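Search this repository
Go to file
Code Issues Wiki

# trestivero-garments

Care, sorting and folding notes for printed clothing, with the item records they refer to. Maintained by Gwion Cadwaladr. Last edited 30/07/2024.

## Scope

The set covers printed t-shirts and a small number of lined or panelled tops. Each garment has one record. Trousers, socks and bed linen are in the Anduvton set and use a different numbering.

There are 21 garment records in this release. One is a duplicate (`g-014` repeats `g-009`) and should be skipped, leaving 20. The duplicate will be removed in December, when the numbers are reissued.

## Record fields

- `id`: garment number, three digits after the prefix
- `base_color`: the color covering the largest area of the outer face
- `second_color`: any panel, lining or trim in a different fabric color; blank if none
- `print`: short free text
- `print_edge`: `smooth`, `jagged` or `mixed`
- `label`: `yes`, `no` or `unknown`
- `fold`: fold code, see below

Colors are written in plain words. Use "purple" and "lavender" as two separate values when a patterned fabric has both. Print colors go in `print` and never in `base_color`, even when the print is large.

## Splash prints

A splash print has a filled center and points or droplets running outward from it. Record the center color last, after the outer color. Long streaks belong to the print and are recorded with it. `print_edge` is `jagged` unless the points have been rounded off in the artwork.

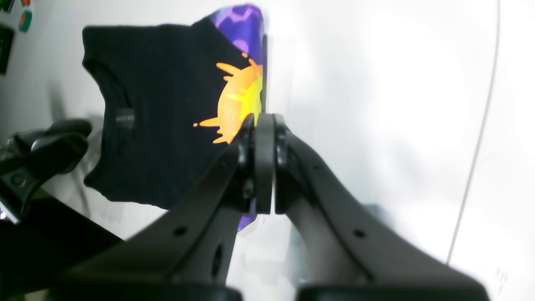
*Fig. 1. Black t-shirt with an orange and yellow splash print. Patterned purple fabric shows at the right.*

For a shirt of this type the record reads:

 base_color: black
 second_color: purple, lavender
 print: splash, orange to yellow
 print_edge: jagged
 label: yes

Do not guess at whether a second fabric is a lining, a back panel or a facing. Enter the color and leave the construction to the notes file.

## Fold codes

`F1` Flat fold, print inside. Lay the shirt face up, smooth the print with the palm, and bring the sides in behind it. Fold the hem up to the collar so that the printed face is enclosed.

`F2` Flat fold, print outside. Same as `F1` but starting face down. Used for shelf storage where the print has to be visible.

`F3` Roll. Fold in half lengthwise and roll from the hem. Not used for large prints.

Splash prints default to `F2`. A crease through the center of the print is entered in the notes as `crease-c`. Stacks are limited to 10 shirts.

## Washing

Turn inside out. Cold cycle, low spin. Black shirts are washed apart from anything with a pale panel. Hang to dry, and do not iron over the print.

## Known problems

- `label` was filled in from memory for 2 garments, `g-003` and `g-017`. Both now read `unknown`.
- "Orange" and "amber" were both used in early records. All are now "orange".
- The Zuvix import script drops the second value in `second_color` if there is no space after the comma.

## Related

- anduvton-linens
- samuel-shelf-labels
- zuvix-import
- trestivero-garments-notes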